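Shirt folding, week 2
Feb 11, 2019

I spent the morning with Valbona Stan, collecting T-shirt folds for Tunora. We do it on a bed with a bamboo-style mat -- the model has seen enough bare tabletops.

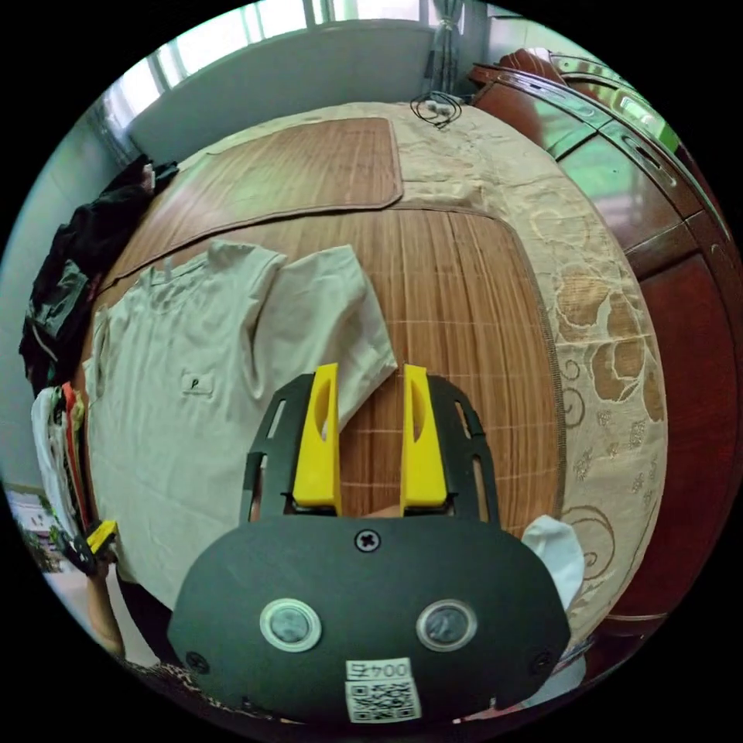 Gripper 004G open, shirt flat on the mat.

Each fold is its own recording. If a sleeve slips, we keep it and mark it as a slip, then spread the shirt out and go again. The target is 100 good folds per shirt and we have 15 shirts. I still think that's too many of one shirt.

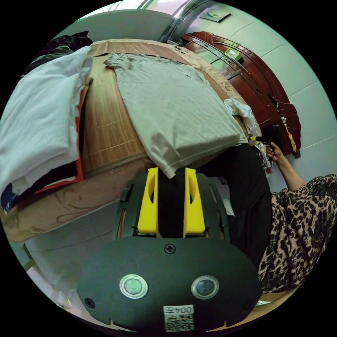 Light T-shirt on the mat, folded stack along the left edge.

The set stands at 2694 clips, slips included. Towels are next, probably in April. I need to fix the file names before then.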